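3.2 Kitchen storage and the reuse of containers

Households in the Lillgate sample were asked to keep a record of every container they used for leftovers, soaking, mixing or serving over one month. The diary was filled in at the end of each meal. Of the 67 households that agreed to take part, 56 returned a diary that could be coded, and these gave 2,070 entries after duplicates were removed. The remaining diaries were either blank for long stretches or listed foods without saying what they were kept in.

Nested bowls came up more often than we had expected from the pilot in Carrasco. In the pilot, most people named lidded plastic boxes first. In Lillgate, bowls were named first in the diaries of smaller households, and many people wrote down the color of the bowl instead of its size ("the red one," "the small blue"). We kept these color names in the coding and matched them to a size later, using the list each household gave us at the first visit. Figure 4 shows the type of set meant by the code NEST.

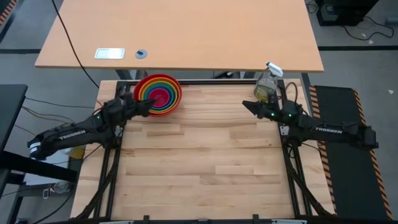 Figure 4a. Multicolored bowls stored as a single nested stack, with a transparent spray bottle on the same work surface.

Storage in a stack has a cost that the diaries bring out well. To reach a middle bowl a person has to lift out all the smaller ones, and people tended to avoid this when they were in a hurry. Entries made before 9 a.m. name the smallest or the largest bowl far more often than any in between. Acuña (Bautista Acuña, unpublished field notes) reports the same habit in Favari, where cooks would use a bowl that was plainly too large and leave the rest of the set alone. We did not ask about this directly, so the link to time pressure should be read with care.

A second pattern concerns bowls that had been separated from their set. Once bowls were out, they often stayed out until the evening and were used again for something else. We coded this as OPEN use. It was most common in kitchens with a long counter and least common where the table was also used for homework or paid work.
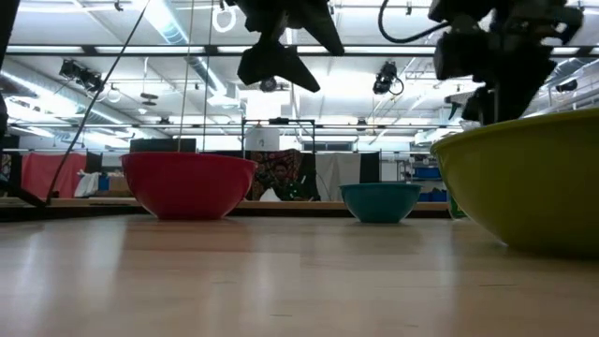
Figure 4b. Red, teal and yellow-green bowls set out separately on a wooden tabletop, the arrangement coded as OPEN.

OPEN use made the coding harder. A bowl that held salad at noon and dough at five was written down twice by some households and once by others. We counted each change of contents as a new entry – this follows the rule used in the Flonura survey, which had over 3,000 entries and met the same problem. Rinsing between uses was not recorded in a steady way and is left out of the tables.

Two coders worked through all the diaries separately. Most of their disagreements were about whether a dish with a lid should be a bowl or a box, and these were settled by going back to the household list. Lidded dishes with a round base were coded as bowls in the end.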